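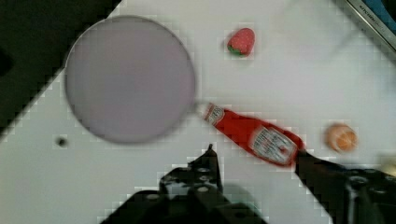
*Table 2, plate end. Hole showing just under the plate, ketchup on its side.*

**Ticket 619** - Nelstead play kitchen, white table, open holes in top
**Raised by:** Leanne Whiteley
**Assigned:** Roland Bainbridge
**Priority:** low (Leanne says medium)
**Status:** see bottom

**Fault as reported**

Holes in the white top have lost their caps. Bits getting down them. Water too when someone wipes over. Also plate rocks if you set it half over a hole, or so Evie reckons. Top is the 2000 mm Dronine one, came without spares. Would like the holes filled or covered before the November open day pls.

Second thing, ketchup bottle wont stay put. Rolls. Could be the table is out of level, could just be a bottle.

**Log**

09:10 RB - Rang Leanne. Caps were on when the table came over from Bramwell, she thinks. No box of spares in the cupboard. Asked her not to use Blu Tack, it goes grey and then you're picking it out with a cocktail stick.

09:35 RB - Level on the top, long way. Fine. Short way, bubble just off. Wound the foot down a bit, window side. Bubble good now. Bottle test: laid it down, stayed. Nudged it, rolled a bit and stopped. Calling that a bottle.

10:05 RB - Plate. Tried it flat on the bare top, away from the holes, still rocks very slightly. So its the plate, base has a bit of a bow in it. Put it on the other table, same. Evie not wrong about the rocking but wrong about why.

10:20 RB - Caps. Holes take a 6 mm push-in. Plorgate do them in white, bag of 30. Tried a grey one out of the van first and it fits snug, sits a hair proud. You can feel it with a finger but a mug goes over it OK.
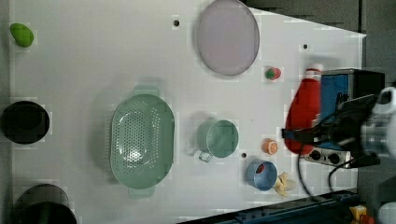

*Same top with the colander and green mug out. Holes: top middle, over to the right, one just right of the mug.*

10:40 LW - Adding to the above, the one by the mug is the one that annoys people. Everybody puts drinks and small stuff in the middle. If theres only one cap to spare do that first.

10:45 RB - Noted. Will do the lot though, no point doing one.

11:15 Adjoa Abubakari - Is it worth leaving them open? Didnt they go in for a rail or something at Bramwell? Dont want to cap them then find we need the rail back.

11:20 RB - Caps pull out with a thumbnail. Nothing glued. Rail is not on the inventory anyway, I looked.

11:50 RB - Things checked while there, not in the ticket:
- colander: handles sound, no splits in the rim. Needs a rinse, crumbs in the corners
- black pots: ok
- strawberry: leaf end a bit wobbly, still on. Leave it
- mug: ok
- plate: slight bow as above, keep using

12:30 LW - Can someone look at the oven while the tools are out. Door feels stiff and one knob is slack, I forget which. Knobs are the two at the bottom corner.

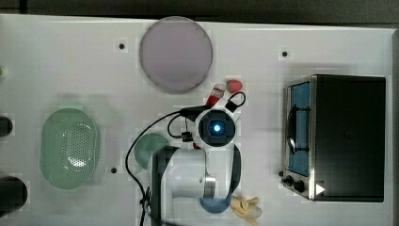 ## Oven, added to same ticket

Shirley Heywood asked for this to be its own ticket. Leaving it here for now, same table, same visit.

13:10 RB - Unplugged at the wall first. Door: handle screws were loose, so it was twisting as you pulled and felt stiff. Nipped up, moves freely. Didnt oil the hinge.

13:25 RB - Slack knob. Pulled off, spring clip inside had opened out. Pinched it back with pliers, pushed on, holds. If it goes again order a new clip, dont pack it with paper.

13:30 RB - Glass wants a wipe. Not doing it, no cloth.

13:40 SH - Can the oven sit further in from the edge when the table is being used? Someone will catch the door with a sleeve.

13:45 RB - Yes, just move it. Keep the back clear of the wall. Lift it, dont drag, feet mark the white top and it takes ages with cream cleaner to shift.

## Still to do

- [ ] Caps from Plorgate, ordered, Leanne to sign for them
- [ ] Fit caps, mug hole first (LW wins)
- [ ] Spares in a labeled bag, taped inside the cupboard door
- [ ] Recheck level once caps are in, foot may have settled
- [x] Handle screws
- [x] Knob clip
- [x] Foot wound down

**Status:** waiting on parts. Dont close, Evie wants to try the plate again.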